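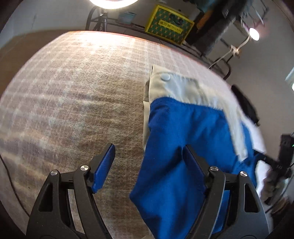
옷 개는 일을 해 본 적이 없어도 지원할 수 있나요?
집에서 자기 빨래를 개어 본 정도면 충분하고, 접는 순서와 분류 기준은 첫날 와서 배우시면 됩니다.

제일 많이 물어보시는 거라 맨 앞에 적었어요. 지난번 모집 때 이 질문만 몇 번을 받았는지 모르겠어요. 그럼 이제 제대로 인사드릴게요. 저는 노스트니스(Nostness)에서 헌 옷 정리를 맡고 있는 사람이고요, 이번에 같이 옷을 개고 나누고 담아 주실 분 13명을 찾습니다!

노스트니스를 처음 들어 보시는 분이 많을 것 같아서 짧게만 말씀드리면, 안 입는 옷을 받아다가 상태를 보고, 종류별로 나누고, 잘 개어서 다시 필요한 곳으로 보내는 작은 회사예요. 창고형으로 크게 하는 곳은 아니고 만수르(Mansour) 건물 2층에 방 몇 개를 빌려 쓰고 있어요. 흰 벽에 베이지색 카펫이 깔린 방에서 바닥에 옷을 펼쳐 놓고 일하는데, 처음 오시는 분들은 작업대가 줄줄이 있는 모습을 생각하고 오셨다가 좀 놀라시더라고요. 바닥에서 하는 일이 꽤 됩니다. 이건 뒤에서 다시 얘기할게요. 무릎이 안 좋으신 분은 그 부분을 꼭 읽어 주세요.

무슨 일을 하나요

이번에 들어온 옷이 상자로 66개예요. 철이 바뀌면서 한꺼번에 들어왔어요. 여름옷이 절반이 넘고, 그 사이사이에 두꺼운 니트며 겨울 바지가 아무렇게나 섞여 있습니다. 상자를 열 때마다 뭐가 나올지 몰라서 저는 이 시간이 제일 재미있는데, 사람에 따라서는 제일 막막한 시간이기도 해요.

하루 일은 대체로 이런 순서로 돌아갑니다. 먼저 상자를 하나 열어서 바닥에 쏟아요. 그다음 윗옷, 아래옷, 그 밖의 것으로 크게 나눕니다. 여기서는 아직 개지 마세요. 꼭 개면서 나누려는 분이 계신데 (저도 처음에 그랬어요) 나중에 다시 펼쳐서 봐야 하니까 두 번 일이 됩니다. 크게 나눈 다음에는 한 장씩 들고 앞뒤를 봐요. 얼룩, 구멍, 늘어난 고무줄, 떨어진 단추. 주머니에 손도 한 번 넣어 보시고요. 영수증이 제일 많이 나오고 머리끈도 많이 나옵니다. 동전이 나오면 입구 쪽 유리병에 넣어 주시면 돼요.

똑딱단추가 달린 옷은 반드시 한 번 채웠다가 풀어 보고, 다시 채운 상태로 개어 주세요. 겉으로 멀쩡해 보여도 안 맞물리는 게 섞여 있어요. 지퍼도 마찬가지로 끝까지 올려 봅니다. 허리끈이 들어 있는 바지는 양쪽 끈 길이를 맞춘 다음 안쪽으로 넣어서 접고요. 이런 자잘한 게 좀 있어요. 외우실 필요는 없고 벽에 종이로 붙여 두었으니까 보면서 하시면 됩니다. 이틀쯤 지나면 다들 안 보고 하세요.

접는 법 이야기

저희는 접는 방식이 정해져 있어요. 안에서는 그냥 봄홀름(Vomholm) 접기라고 부르는데, 대단한 건 아니고 보관 상자 너비에 맞춰서 접은 폭이 일정하게 나오도록 한 방식이에요. 반바지는 길이로 한 번 포갠 다음, 밑단에서 허리 쪽으로 두 번. 긴바지는 한 번 더. 티셔츠는 소매를 뒤로 넘기고 양옆을 접은 뒤 아래에서 올립니다. 다 접었을 때 허리선이나 목둘레가 위로 오게 놓아 주세요. 그래야 상자를 열었을 때 크기 표시가 바로 보여요.

집에서 본인만의 접는 방식이 확고한 분들이 계시잖아요. 저희 동료 중에도 수건을 세 번 접느냐 네 번 접느냐로 점심시간 내내 얘기하는 사람들이 있어요. 집에서는 어떻게 하셔도 좋은데 여기서는 봄홀름 접기로 통일해 주셔야 합니다. 한 상자 안에 폭이 다른 게 섞이면 줄이 안 맞아서 결국 통째로 다시 꺼내야 하거든요.

니트처럼 도톰하고 잘 늘어나는 천은 손바닥으로 눌러 펴지 마시고 들어서 한 번 털어 놓는다는 느낌으로요. 얇은 천은 오히려 눌러 줘야 자리가 잡히고요. 주름은 조금 있어도 괜찮아요! 다림질은 저희가 안 합니다. 다림질이 싫어서 망설이셨던 분, 안심하고 오세요.

색깔이 섞인 옷은 어디에 넣느냐고 많이 물으시는데, 저희는 색으로 안 나눠요. 종류, 크기, 두께 순서로만 나눕니다. 예전에 색깔별로도 해 봤거든요. 보기에는 정말 예뻤는데 줄무늬 하나 나올 때마다 다들 손을 멈추고 회의를 하게 돼서 접었습니다.

언제, 어디서

일하는 곳은 일트사이드(Iltside) 만수르 건물 2층이에요. 251번 버스를 타고 일트사이드 시장 앞에서 내리시면 길 건너편에 보입니다. 1층에 열쇠 가게가 있고 그 옆 계단으로 올라오시면 돼요. 엘리베이터는 있긴 한데 짐을 옮길 때 주로 써서 아침에는 좀 기다리셔야 할 거예요. 주차는 안 됩니다. 근처 골목에 세우셨다가 딱지를 떼인 분이 계셔서 이건 좀 세게 말씀드려요. 주차 안 됩니다.

기간은 1월 한 달이고, 평일 오전조와 오후조로 나누어 운영합니다. 오전조는 아침 아홉 시 반부터 낮 열두 시 반까지, 오후조는 두 시부터 다섯 시까지예요. 일주일에 세 번 이상 나오실 수 있는 분이면 좋겠고, 요일은 서로 맞춰서 정합니다. 하루에 두 조를 다 하시는 건 안 받고 있어요. 세 시간만 해도 눈이 꽤 피곤하고, 뒤로 갈수록 작은 얼룩을 놓치게 되더라고요.

첫 모임은 토요일 오전에 합니다. 이날만 다 같이 모여요. 방을 둘러보고, 접는 법을 같이 해 보고, 조를 짜고, 계약서를 쓰고, 김밥을 먹고 헤어집니다. 첫 모임 시간도 근무로 쳐서 드려요. 토요일에 도저히 안 되시는 분은 지원하실 때 적어 주시면 첫 출근 날 제가 따로 알려 드릴게요.

얼마를 받나요

시급은 그해 최저임금에 2,000원을 더한 금액이에요. 지급은 매주 금요일에 하고 싶었는데 저희 사정상 월말에 한 번에 드립니다. 이 점은 미리 알고 와 주세요. 근로계약서는 당연히 쓰고, 주휴수당은 근무 시간이 조건에 맞는 분께 법대로 드립니다. 교통비는 따로 없어요.

개수로 돈을 드리지 않습니다. 몇 장을 접었는지 세지도 않아요. 가끔 옆 사람 속도를 보고 마음이 급해지시는 분이 있는데 안 그러셔도 돼요. 천천히 해도 단추 하나 제대로 확인해 주시는 분이 저한테는 훨씬 고맙습니다.

이런 분을 기다려요

옷을 만지는 게 싫지 않은 분. 이게 첫 번째예요. 남이 입던 옷이라 꺼려진다는 분도 계시고 그 마음도 충분히 이해하는데, 그러면 하루 종일 힘드실 거예요. 저희한테 오는 옷은 세탁을 마치고 보내 달라고 부탁드리고 있지만 가끔 섬유유연제 향이 아주 진한 상자가 있어요. 향에 예민하신 분은 미리 말씀해 주세요. 창가 쪽 자리를 드릴 수 있어요.

먼지 알레르기가 심하신 분께는 솔직히 권해 드리기가 어렵습니다. 마스크는 드리는데 니트를 털다 보면 보풀이 날려요. 카펫도 깔려 있고요. 청소기는 조가 바뀔 때마다 돌립니다.

그리고 아까 말씀드린 무릎 얘기요. 쏟아서 나누는 일은 바닥에서 하고, 담고 이름표 붙이는 일은 책상에서 해요. 번갈아 하는 게 원칙인데 바닥에 앉기 힘드신 분은 책상 일만 하실 수 있게 자리를 비워 둘게요. 두 자리 있습니다. 지원하실 때 한 줄 적어 주시면 되고 이유는 안 물어봅니다. 방석은 있어요. 푹신한 것과 덜 푹신한 것이 있는데 푹신한 건 일찍 오신 분 차지예요.

나이나 성별은 상관없고, 만 18세가 넘으셨으면 됩니다. 한국어가 조금 서투르셔도 옷에 달린 크기 표시와 숫자만 읽으실 수 있으면 괜찮아요. 부부나 친구끼리 같이 지원하셔도 되는데, 같은 조로 넣어 드린다는 약속까지는 못 해요. 그래도 최대한 맞춰 볼게요!

무거운 상자는 저희 직원이 나릅니다. 가득 찬 상자를 혼자 들지 말아 주세요. 꼭 들고 싶어 하시는 분이 한 조에 한 분씩 계시는데, 부르시면 금방 갑니다.

챙겨 오실 것

편한 바지, 두꺼운 양말. 방 안에서는 신발을 벗어요. 실내화를 가져오셔도 되지만 앉았다 일어났다 하다 보면 결국 다들 양말로 다니시더라고요. 반지나 팔찌는 빼 두시는 게 좋습니다. 니트 올이 걸리면 옷도 상하고 마음도 상해요. 손톱이 긴 분은 얇은 면장갑을 드릴게요.

물은 뚜껑 있는 병에 담아 와 주세요. 커피는 복도 쪽 탁자에서만 드실 수 있어요. 카펫에 한 번, 하얀 블라우스 무더기에 한 번 쏟은 뒤로 생긴 규칙이고 그중 한 번은 저였습니다. 간식은 귤이 제일 자주 나오는데 드시고 나면 꼭 손을 씻고 들어와 주세요.

음악은 틀어 놓습니다. 선곡은 조별로 돌아가면서 하고요, 이어폰은 한쪽만 끼시면 괜찮아요. 말을 많이 하는 조도 있고 세 시간 내내 조용한 조도 있는데 둘 다 좋아요. 오전조가 좀 더 조용한 편이에요.

가끔 받는 질문도 몇 가지 더

마음에 드는 옷이 나오면 가져가도 되냐고요? 일하는 동안에는 안 됩니다. 정리가 다 끝나고 1월 마지막 주에 참여하신 분들끼리 남은 옷을 보는 시간이 있으니까 그때 골라 가세요. 작년에 저는 여기서 고른 회색 조끼를 아직도 입고 있어요.

중간에 그만둬도 되냐는 질문도 있었어요. 사정이 생길 수 있죠. 이틀 전에만 알려 주세요. 일하신 만큼은 월말에 똑같이 드립니다.

하루만 체험해 볼 수 있냐고 물으시는 분도 계셨는데 이번에는 어렵습니다. 접는 법을 배우는 데 하루가 다 가거든요.

끝난 뒤에 계속 일할 수도 있냐는 분들, 자리가 늘 있지는 않아요. 봄에 한 번 더 모집할 계획이고 그때 먼저 연락을 드리기는 합니다. 지금 같이 일하는 직원 중에도 이렇게 한 달 왔다가 눌러앉은 분이 있어요.

지원하는 방법

이력서는 안 받아요. 노스트니스 홈페이지의 참여 신청란에 이름, 연락처, 가능한 요일과 조, 바닥 일이 괜찮은지 책상 일이 나은지를 적어 주세요. 마지막 칸에 옷장이나 서랍에서 제일 정리가 안 되는 물건이 뭔지 한 줄 써 달라는 칸이 있는데, 뽑는 것과는 아무 상관이 없고 제가 궁금해서 넣은 거예요. 지금까지는 스타킹이 1등입니다. 비워 두셔도 돼요.

신청하신 분께는 되든 안 되든 전부 문자로 답을 드립니다. 문자가 안 오면 번호를 잘못 적으신 걸 수도 있으니 사무실로 전화 한 통 주세요. 전화는 오전 열 시부터 받는데, 상자가 들어오는 시간에는 다들 계단에 나가 있어서 벨이 좀 오래 울릴 수 있어요. 끊지 말고 기다려 주시면 뛰어가서 받겠습니다!

자리가 다 차면 신청란은 닫아 둘게요. 대기자로 올려 달라고 적어 주시면 빈자리가 날 때 순서대로 연락드립니다.

노스트니스 옷 정리 담당 드림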